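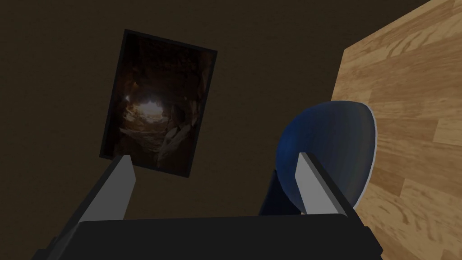
Wandstead Robotics Club – Simulation and Learning Group
Forum > Results > Wrist camera only, randomized backgrounds

delik_fan
Posted Dec 26, 2020
Finished the wrist-only runs in Clumano. Policy trained on 1,509 simulated demos, with wall colour, wall art and wood texture randomized each episode. The target in the view up top is the blue thing by the right finger. It reached and closed on the target in 114 of 122 test episodes.

mudlark
Were the test textures held out? If that cave picture was also in training, I wouldn't call it generalization.

delik_fan
Wood textures were held out. Wall pictures weren't, they come from the same pool.

mudlark
Then you've tested half of it. A bright patch like the cave mouth is exactly what a small encoder will latch onto.

zabala_north
I disagree a bit. The picture gets a new spot every episode, so it's a poor cue for where the object is. I'd worry more about colour. Dark blue against brown is easy. Try a honey-coloured target on that wood.

delik_fan
Fair. I only had 2 target colours in the October set and neither was close to the wood.

mudlark
Colour test is worth doing, but I'd still hold out the pictures first – it's one line in the config.

delik_fan
Will run both with the same seeds and post the numbers in this thread.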